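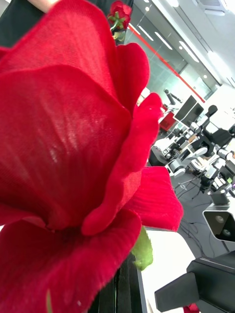
3. Putting up the Dastholm display stand

Revised Aug 19, 2020

The carton says the stand goes up in minutes with no tools. Allow longer the first time, and bring a Phillips screwdriver. The cam locks will turn with a coin, as the maker claims, but we have not found a coin that gets them tight.

3.1 Before you start

1. Lay the parts out on the floor and check them against the sheet in the lid. There should be 11 poles, four feet, the shelf panels and a bag of locks. If the bag is short, call the dealer before you build anything.

2. Look at the floor where the stand will go. The feet are described as self-leveling. They have a rubber pad that squashes a little. On a sloping floor you will still need shims.

3. Choose the side that faces your customers. The panels are finished on one face only, and the arrow stickers have been wrong on more than one set, so go by the finish.

Note: Part number 1255 is the long pole with a hole at each end. It looks a lot like the center pole, which has a hole at one end.

3.2 Frame

1. Push the four feet onto the corner poles until they stop.

2. Fit the cross poles, bottom ones first. Leave every lock half a turn loose.

3. Stand the frame up with a helper holding the far side. One person can do it, according to the leaflet. One person can also drop it.

4. Tighten the locks, working corner to corner.

CAUTION: Do not lean on the frame before the back panel is in. It folds sideways without warning.

3.3 Shelves and load

1. Hook each shelf at the rear, then lower the front edge until it clicks. Pull up on it. The click alone doesn't prove much.

2. Put heavy stock on the bottom shelf. The sales page gives a rating of 50 pounds per shelf, with no word on whether that means spread out or in one spot. We would stay well under it on the upper shelves.

3. Keep the top shelf for things that weigh next to nothing, such as silk flowers, ribbon or empty gift boxes. 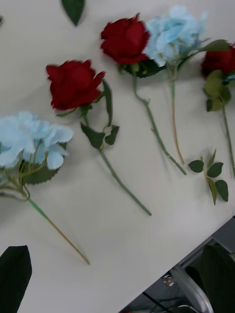
Fig. 3-1. Light stock: artificial roses and hydrangeas, sorted on a table before shelving.

Note: Stems roll. The shelf lip is too low to stop them, whatever the drawing suggests. Use a tray or a vase with some weight in the bottom.

3.4 Lights

1. Clip the Oleo light bar to the top pole with the cord at the back.

2. Run the cord down inside the corner pole and out through the slot above the foot. If the plug won't pass, feed the cord from the bottom up. 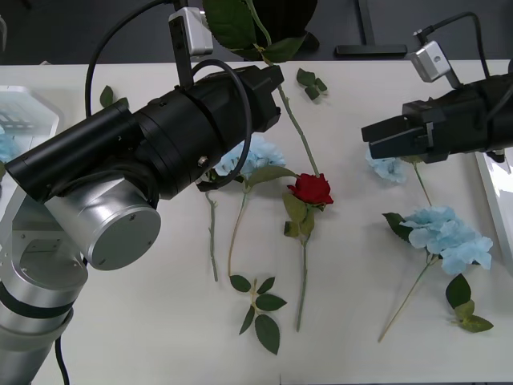

3. Plug in and check the light from the customer's side, at eye level. "Daylight" on the switch comes out rather blue, and it can make reds look dull. Try the warm setting before you decide.

CAUTION: Do not hang the transformer by its cord. Set it on the floor, out of the walkway.

3.5 Backdrop and signs

1. The Lamovell backdrop cloth is sold as wrinkle-free. Steam it the night before and carry it rolled.

2. Clip the cloth to the top pole first, then the sides. Skip the sticky dots in the bag — they leave a mark on the panels and give up by noon.

3. Hang the sign from the two holes in the front pole. Step back to where people will be walking. If you can't read it from there, it's too small.

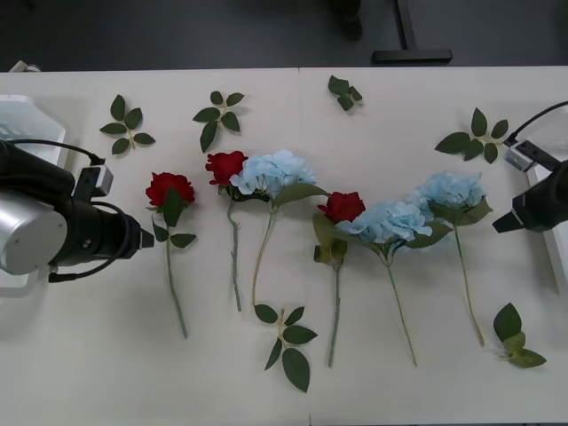 Fig. 3-2. Artificial flowers and loose green sprigs, spread out on a white tabletop.

3.6 Taking down

1. Unplug the light and let it cool. Clear the shelves from the top.

2. Remove the shelves, then the back panel, then the poles. Keep the locks in their bag. Replacements come from Shukla and we waited until March for ours.

3. Pack the feet last. The lid will not close over them if they go in any other way.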